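**Parure de drap à carreaux gris « Ziltow » – la fiche complète**

Bon, celle-là, je l'ai attendue ! J'avais repéré le modèle Ziltow en février chez mon fournisseur, dans un coin du catalogue où il y a d'habitude surtout des trucs unis un peu tristes, et j'ai commandé un métrage pour moi avant de le mettre en boutique. Je fais toujours comme ça : je dors dedans, je lave, je relave, je râle ou je ne râle pas, et ensuite j'écris la fiche. Là je n'ai presque pas râlé.

Le fond est gris, avec un quadrillage de lignes blanches et lavande, et par-dessus des petits motifs imprimés : des feuilles roses, des feuilles bleues, des étoiles jaunes minuscules. Sur le papier j'avais peur que ça fasse trop chambre d'enfant. Chez moi, sur un lit d'adulte, le gris calme tout le reste et on ne voit les étoiles que de près. Ma nièce de huit ans le trouve « pas assez rose », ma belle-mère le trouve « gai », débrouillez-vous avec ça.

## Ce que vous recevez

- un drap-housse au format choisi
- une taie carrée assortie (la deuxième est en option, voir plus bas)
- un pochon cousu dans les chutes, pratique pour ranger le tout dans l'armoire

La référence à rappeler si vous m'écrivez : **2352**. Mettez-la dans l'objet du message, j'ai deux gris à carreaux en stock et je me suis déjà trompée de carton une fois (pardon encore à la dame de Quimper).

## Les formats

| Format | Pour un matelas de | Taie |
|---|---|---|
| Petit | 90 × 190 cm | 1 |
| Moyen | 140 × 190 cm | 1 |
| Grand | 160 × 200 cm | 1, seconde en option |

L'élastique fait tout le tour, pas seulement les coins. J'y tiens beaucoup, j'ai eu pendant des années un drap qui sautait toutes les nuits du même côté et je ne souhaite ça à personne. Si votre matelas est très épais ou que vous avez un surmatelas, mesurez la hauteur totale et écrivez-moi avant de commander, je vous dirai si ça passe.

## La matière

C'est du coton, tissé assez serré, avec un toucher un peu sec au déballage. Il s'assouplit au bout de deux ou trois lavages. Si vous cherchez un tombé satiné, passez votre chemin, prenez plutôt le modèle Bristix, qui glisse davantage et qui n'existe qu'en uni. Le Ziltow, lui, froisse un petit peu. Je ne repasse pas mes draps et je ne vais pas commencer maintenant, mais si vous repassez, faites-le sur l'envers pour ménager l'imprimé.

Le tissage vient de chez Fairclough, un atelier avec lequel je travaille depuis l'ouverture de la boutique. C'est Gwilym Cadwaladr qui s'occupe de mes commandes là-bas, et c'est lui qui m'a convaincue de garder la ligne lavande alors que je voulais du bleu. Il avait raison (je le lui ai écrit, il a imprimé le mail).

## L'entretien

Premier lavage seul, à 40 °C. Ensuite 60 °C sans souci. J'ai testé à 95 un jour de gastro familiale, sans lui demander son avis – les feuilles roses ont pâli d'un ton, le reste n'a pas bougé. Je vous le dis pour information, évitez d'en faire une habitude.

Sèche-linge : oui, doux. Dehors : oui, mais pas en plein soleil tout l'après-midi, comme n'importe quel tissu imprimé. Pas de javel, s'il vous plaît.

## Dans la vraie vie

J'ai longtemps fait des photos de draps parfaitement lisses, avec deux oreillers gonflés et une branche d'eucalyptus. C'est joli mais ça n'aide pas beaucoup à choisir ! Un lit, chez nous, ça sert de table, de canapé, de vestiaire et de zoo. Les peluches y vivent, les mouchoirs y traînent, et je trouve que c'est là qu'on juge un imprimé : est-ce qu'il supporte les couleurs des autres ? Celui-ci, oui, il prend bien le blanc, le rose, le bleu clair, et même le doré.

Côté meubles, il me plaît surtout avec du bois chaud. Avec un mur blanc et une commode blanche il devient plus froid, plus graphique, à vous de voir.

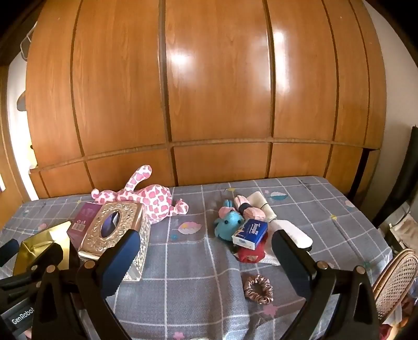

*Drap Ziltow gris à carreaux, devant une armoire en bois brun orangé. Le chat à pois roses, la peluche bleu clair et la boîte à mouchoirs argentée ne sont pas vendus avec.*

On me demande souvent d'où viennent les accessoires. La boîte à mouchoirs au décor en relief, je l'ai chinée, donc inutile de m'écrire, je n'en ai pas d'autre. Le chat appartient à la nièce déjà citée et il n'est pas à vendre non plus, j'ai demandé.

## Commande et délais

Je couds et j'expédie par petites séries de 12, ce qui veut dire que le stock part parfois vite et revient ensuite tranquillement. Si votre format est indiqué « en attente », laissez-moi votre adresse, je préviens dans l'ordre des messages. Les colis partent le matin avec Drorkutgate, mon transporteur, suivi compris. Comptez quelques jours de plus pour la Corse et la Belgique.

Pour un échange, je reprends le drap non lavé, plié comme vous pouvez (je sais bien qu'un drap-housse ne se plie pas). Les taies seules se commandent à part, même référence avec un T derrière.

**Questions qu'on m'a déjà posées**

*Est-ce que le gris tire sur le bleu ?* Un peu, le soir, à cause de la ligne lavande. En plein jour il est franchement gris.

*La housse de couette existe ?* Pas encore. J'attends un échantillon de Fairclough, et je ne promets rien avant de l'avoir eu sur mon lit.

*Peut-on avoir un bout de tissu pour voir ?* Oui ! Envoyez-moi une enveloppe timbrée et je glisse un carré dedans, avec au moins une étoile dessus.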